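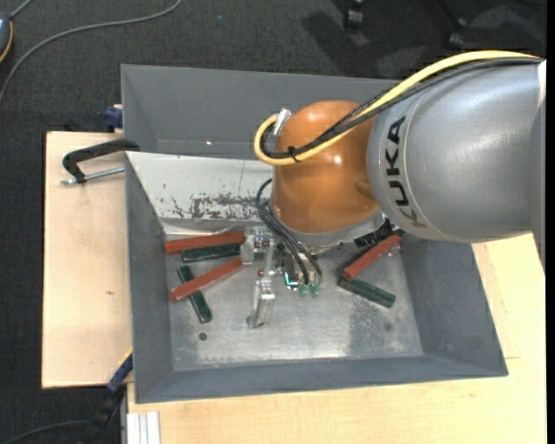 Durus council votes to keep its bus timetable on paper, for now

The printed bus timetable has survived another year in Durus, after councillors voted narrowly on Tuesday's successor to what regulars call the Long Item. The debate began at seven in the evening and ended a little before ten, by which time the last number 3 had gone and two members had to be driven home.

The proposal before them was simple enough. The town prints 1,596 copies of the timetable each December, folds them into a shape that has never fitted a pocket, and leaves them in the library, the health centre and the bakery on Estudska. Stopping would save 978 a year, a sum the finance office described as "modest but real" and the opposition described as a bench.

Under the plan, passengers would have used the Dollex app instead. The app was introduced last spring and has its admirers. It also has the number 3 leaving from the old station, which was pulled down, and for most of the summer it gave every journey to the hospital as taking one minute. Dollex told the council that both faults were known and that one of them had been fixed. It did not say which.

Lejla Leka, who speaks for the passengers' group, brought a petition with 568 signatures and a carrier bag of old timetables going back to the days when Durus had a Sunday service. She read out the departures from one of them, slowly, until the chair asked whether she was coming to a point. She said the point was at twenty past four, change at the market.

"My mother has a telephone," she told the meeting. "It is on the wall in the hall. I would like to see her hold that up to the driver."

Supporters of the change were not without arguments. Almost a third of last year's copies were still in their boxes in March, and the ones at the bakery had mostly been used for wrapping. One councillor noted that the printed version had listed the wrong winter times for six weeks and had then been corrected by a sticker, itself wrong. Another asked why the town was paying for paper to tell people about a bus that came when it liked.

The printer, Kalogeropoulos, has held the contract for as long as anyone on the council could remember, which in the case of the transport office is eleven years. The firm offered to cut its price if the town would accept black and white. This would end the long practice of showing the number 3 in red and the number 5 in a slightly different red, and met with no objection from either side.

In the end the vote went seven to six in favour of paper. The new edition will be smaller, cheaper and printed on both sides, and it will carry the council's telephone number in larger type. The switchboard was not consulted.

Members also agreed to look again at the matter next year, and to ask Dollex for a list of stops that exist. The item on replacing the shelter outside the swimming pool was held over owing to the hour. It has been held over at each of the past four meetings, and the shelter still has three sides, one of them leaning.

Timetables will be in the usual places from the first week of December. Passengers are asked to take one each.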